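Course Materials > Intro to Automation > Site Visits
October
Notes by Raquel Antunes

Handout 7: Visit to the Bakilana open day

Read this before lab. We will use the two views below when we talk about grasp approach.

The morning was split between a talk and a simulator demonstration. Wycliffe Barasa gave the talk, and Mwende Mbwambo ran the demonstration on the big screen in the back room. Everything shown was rendered. The lab tests its grasp routines in simulation first and moves them to the arm later.

1. The wrist view

The simulator draws what a camera mounted behind the fingers would see. You look along the hand toward the part, so the palm fills the bottom of the picture and the fingers point up the screen. "Up" in this view is the direction the fingers point. It may have little to do with up in the room. Several of you asked about the counter, which is drawn along the top with the kitchen items against it. Work out where the hand is facing before you answer question 2 on the worksheet.
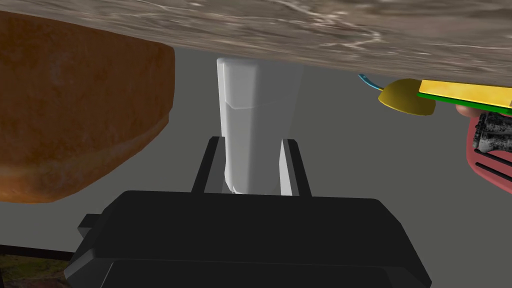
Fig. 1. Simulated kitchen counter, white cup between the two fingers.

Notes from the demonstration:
- The fingers are spread with the cup in the gap. Being in the gap is not a grasp. Write "between the fingers" in your lab report unless you have contact data.
- The other items matter for planning. A path that suits the cup may run the hand into whatever is next to it.
- The faceted sides of the cup give the planner flat faces to aim for. A round cup is a different problem.

2. Centering

Barasa spent a long time on centering. If a part sits nearer one finger, that finger touches first and pushes the part before the other one arrives. With a light part this often does no harm. With a tall one it can tip it over. The lab's planner, Nuler, scores each approach from 0 to 100, and an approach needs 74 or better before the fingers are allowed to close.

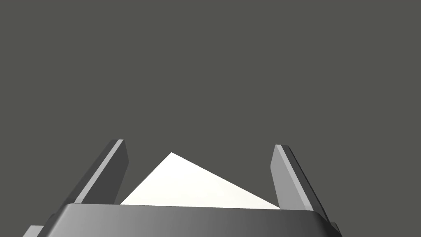
Fig. 2. White object between open fingers, plain background. Its peak is nearer the left finger.

Be careful with Fig. 2. The palm hides the base of the object, so the peak alone does not tell you where the middle of the part is. Sketch at least two solid shapes that would give the same outline. There are gaps on both sides, so treat it as a no-contact case.

3. Questions from the group

Kerubo Mollel asked how many approaches are tried for each part. The answer was 31 in the current setup. Bakari Swai asked if the planner uses color. It uses depth only.

For lab: bring the worksheet and your sketches. The lab session is 90 minutes and starts with question 2.

Questions about this handout: see Raquel Antunes during office hours
© Intro to Automation course staff | Back to top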